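Prallance gets two-player mode in free November update

The Zerenach studio has announced that its puzzle and adventure game Prallance will receive a mode for two players in November. The update is free for everybody who already owns the game, and it will come to PC first. The console versions should follow before the end of winter, but the studio did not give a day for them.

Prallance came out last year as a game for one player only. You control a lamplighter who must cross the flooded city of Omance, and in each district you bring the light back by solving puzzles with mirrors, water gates and old lifts. The reviews were mostly kind, although many players complained that the second half was too short and that the map was difficult to read.

In the new mode, the second player takes the role of the ferry pilot, who in the original story only speaks over the radio. The pilot can move the boat, lower the water in some streets and carry objects which are too heavy for the lamplighter. Both players share one set of lamps, so if one of them wastes the oil, the other will also stay in the dark. It is possible to play on the same sofa with a split screen, or online with a friend. There is no matchmaking with strangers, and the studio says it has no plan to add it.

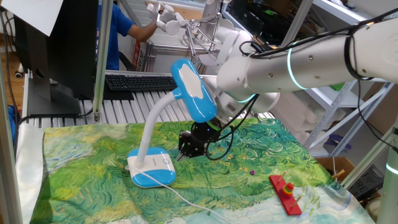

The update contains 26 puzzles made especially for two people, placed in 6 districts of the city. Two of these districts are completely new. The first is a theatre quarter with moving stages, and the second is a harbour where the tide changes while you are playing. The old puzzles can be played together as well, but the studio warns that a few of them become much easier with a partner.

Zerenach tested the mode during the summer with more than 2000 players. According to the notes published on the game's site, the testers asked most often for a better map, and this wish was heard. The new map shows each floor in a different colour, and you can put your own marks on it. It will be available in the single player story too. The colours can be changed in the options for people who have trouble telling them apart.

The music for the new districts was recorded by Wilczyńska, the same ensemble that played on the original soundtrack. The new pieces will be sold separately, and they can also be heard in the game's menu after you finish the harbour.

Saved games from the current version will work after the update, with one exception. If you stopped in the middle of the clock tower, you will be moved back to its entrance and must climb it again. The studio recommends finishing this part before you download.

A short trailer of the theatre quarter will be shown on the studio's channel this Thursday evening.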